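How to Pack a Soft Lunch Bag So the Bottom Layer Survives

I have opened 291 lunches over the years and found a good share of them crushed. The trouble with a soft bag is that it has no opinions about its own shape. Whatever you put in last wins, usually at the expense of whatever you put in first.

You need one insulated bag, 3 things to eat and a clear patch of table. My bag came from Gistex, where it is listed as item 3122, and it has outlived two hard-sided ones.

Step 1. Get everything out on the table first

Don't pack straight from the fridge with the door open. Stand the bag up at one end and put the food beside it, whole and unwrapped, so you can see what's heavy and what's awkward. A cucumber is both.

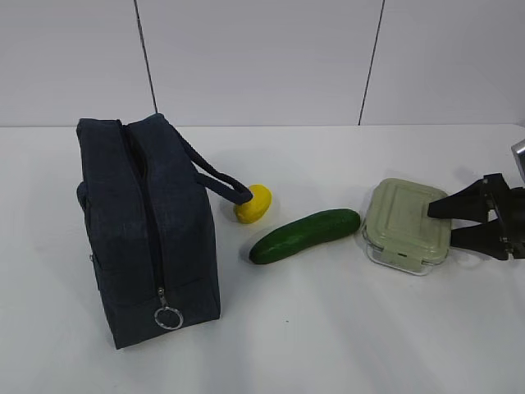

Step 2. Open the bag all the way

People unzip four inches and then post their lunch through the gap like mail. Run the zipper all the way down and fold the top back until you can see the lining. Wipe that out while you're at it, especially the corners, where old crumbs go to retire.

Step 3. Heavy things low, hard things to the sides

Soft pouches and containers go in first, against the lining. The cucumber goes along the long side. Round items such as a lemon wait until the rest has settled, then fill the hole that's left – there is always a hole.

If you carry an ice pack (I use the flat kind from Miduteo), slide it down one wall before anything else. Laid on top of the food it will be a weapon by Saturday.

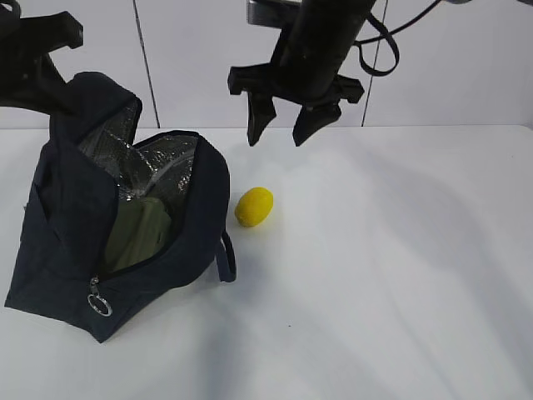
Mäkelä writes that the lemon should go in first, in a bottom corner, and that mine will roll onto the sandwich the minute the bag tips over. Fair enough, if your bag spends its life tipped over. Mine rides upright on the floor of the bus and I'm keeping my order. Try both and see which lunch you'd sooner eat.

Step 4. Close it without a fight

Bring the flaps together with one hand and pull the zipper with the other. If you have to kneel on it, take out 2 things and start again. Lift by the handle and give it a small tilt. A thud means go back to Step 3.

Step 5. Clear the table

Wipe it down to the bare top. Anything still sitting there was supposed to be in the bag, and it's much nicer to learn this now than at noon.

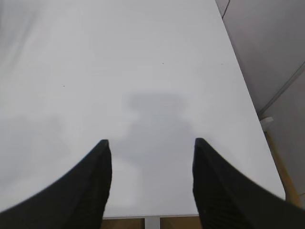

When you get home

Unzip the bag, empty it and leave it open overnight. A Tudau dish rack holds it upside down nicely, though the cups will have to move over.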